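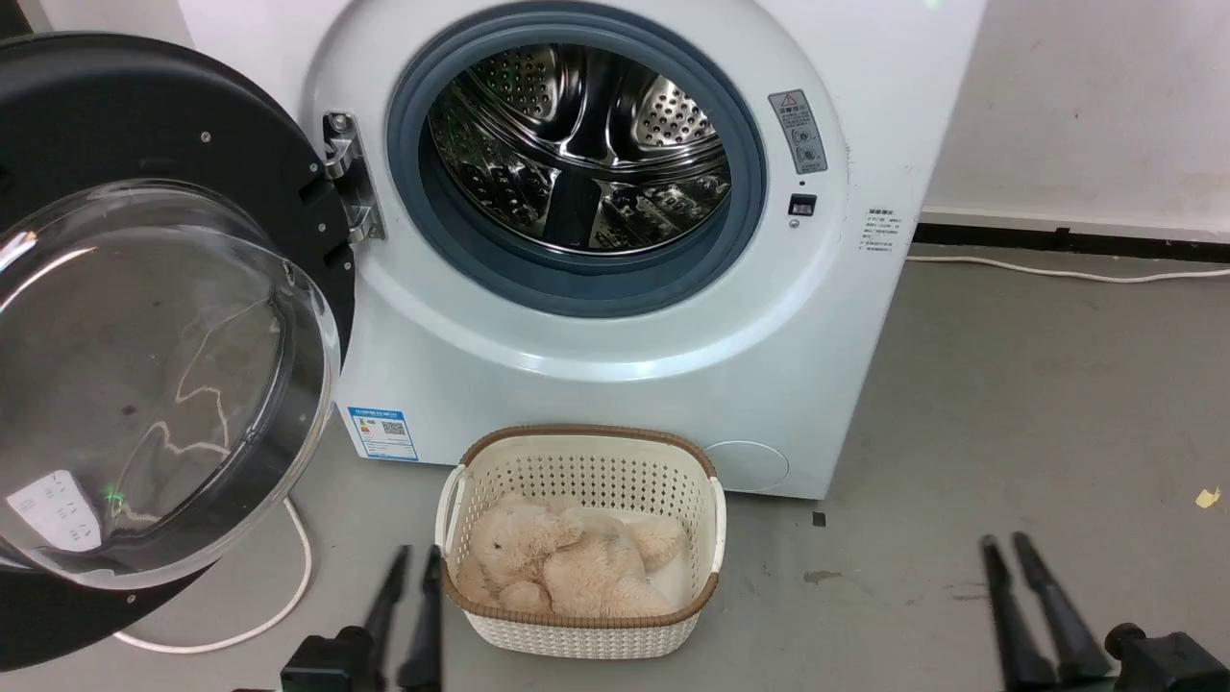 Junhao Cao asked us last winter why a workshop full of people who like metal and motors would spend its time on laundry, and whether we wouldn't get further with something that stays put when you pick it up. He has since become a member, and he still asks. The short answer is on this page, along with who we are, where we work and how to join.

About Cenance Workshop

Cenance is a shared workshop for people who build robots in their spare time. We rent one floor of the old Bokov building, 2,000 square feet in all, with a freight elevator that works most of the time. Members pay monthly dues and get a key, a shelf and the use of the tools. A few of us build for a living during the day and most of us don't. We have had a dentist, two bus drivers, a high school physics teacher and a retired piano tuner on the same project, and the piano tuner's wiring was the neatest.

The workshop began in a garage. Four neighbors were building a two-armed machine out of printer parts and garden cart wheels, and the garage belonged to the one with the most patient family. When the arms got long enough to reach the water heater it was time to move. The first arms are still here, hung over the door of the tool room. They were geared wrong and could lift a sponge.

What we build

Our main shared project is called Clisine. It is a two-armed household robot built from parts a person can buy, print or cut without a factory. The job we set for it is home laundry: open the washer, put things in, take things out, close the door, deal with the basket. We picked laundry early on and have stayed with it. Soft things change shape when you grip them, a washer door swings on its own arc and the rubber gasket will catch a finger that comes in a little too low. A machine that can manage all of that in a real home can manage a good many other chores.

The laundry area is at the back, by the wall with the water supply. It has a front-loading washer, a white plastic basket and a bare floor, which is how we like to keep it when an arm is moving. We practice with towels, folded cloths, T-shirts and stuffed toys. The toys are harder than they look. A plush bear has no flat side and no good edge, and the fingers have to close on enough of the body to lift it without squeezing fur and nothing else. The newer members usually start with the bear anyway, as it doesn't unfold.

Clisine's grippers have two long, thin fingers each. We went through seven finger designs before settling on the current length. Short fingers were stronger but couldn't reach down past a basket rim without the wrist hitting the side. The long ones flex a little under load, and the control software has to allow for that. Drawings for all seven are in the project folder, including the bad ones, and anybody building at home is welcome to them.

The second project is Yuan, a smaller, one-armed machine that clamps to a table. It was designed for people who don't have the floor space for Clisine or don't want to spend the money. Yuan can be built for 900 dollars if you have access to a printer and already own a soldering iron. It can sort socks and fold a washcloth. It can't reach into a washer, and we would like people to stop asking us to make it do so.

How the work goes

Most evenings there are two or three people in. Work on the shared projects is done in pairs, one person at the controls and one standing by the stop switch. For a new task, the pair first drives the arms by hand, slowly, many times over, and records each run. The recordings are kept even when they go badly. In December we logged 283 runs of one task, moving an item from the basket into the drum, and went through every one of them over the holidays with a pot of soup on the hot plate.

What came out of that review was mostly small. The basket had to be marked with a set starting position, then moved off it on purpose once the easy version was reliable. The washer door needed to be fully open before the arms started, or the left elbow came too close to the glass. Lamps were moved so there was less glare off the inside of the drum. Two screws on the left wrist were found loose and now get checked at the start of every session.

We don't run the washer with water while the arms are powered. Loading and unloading are practiced with dry items only. Cables on the floor are kept out of the working area, and the person by the switch is the one who checks.

The shop

There is a machine side and a clean side. The machine side has a small lathe, a drill press, a band saw and a bench mill that came from a closed repair shop and took us a full spring to get running. The clean side has four printers, the electronics benches and the computers used for reviewing runs. Please don't carry aluminum chips from one to the other on your shoes. There is a brush at the door – use it.

Members may leave projects out on the benches until 10 p.m. After that they go on a shelf or get a note with your name and a date. Larger builds can be kept in the back bay by arrangement. The laundry area is for shared project work, and you can book it on the sheet by the elevator if you are testing something of your own.

Building at home

A good part of our membership builds at home and comes in only for the tools they lack. We encourage it. A spare room with a solid floor and a working outlet is enough for Clisine, and several members have set theirs up beside the family washer. Some things to settle before you start: measure the height of your washer's opening, find out which way its door swings, and leave room behind the robot for a person to walk past. Fix the base before you power the arms for the first time. Keep children and pets in another room.

If your washer is a top-loader, the present arms won't suit it. One member is working on a taller column, and there are early drawings in the folder. They have not been tested under load.

Joining

Visitors are welcome at any evening session. You don't need experience, but you do need closed shoes, and long hair has to be tied back on the machine side. New members do a safety hour and then sit in on three sessions before taking the controls. After that you can sign up for a pair slot or start your own build.

Dues cover tools, rent, power and ordinary supplies such as solder and filament in moderate amounts. Motors, bearings and control boards are at your own cost, though there is a bin of used ones that members may take from freely. Household members under sixteen can come along with an adult and can help with the recording and review work.

We accept donations of working tools, clean towels and plush toys of any size. We no longer accept washing machines.

To arrange a visit, use the contact form or come up in the elevator after 6 p.m. and ring the bell. If the elevator is out, the stairs are to the left of the mailboxes.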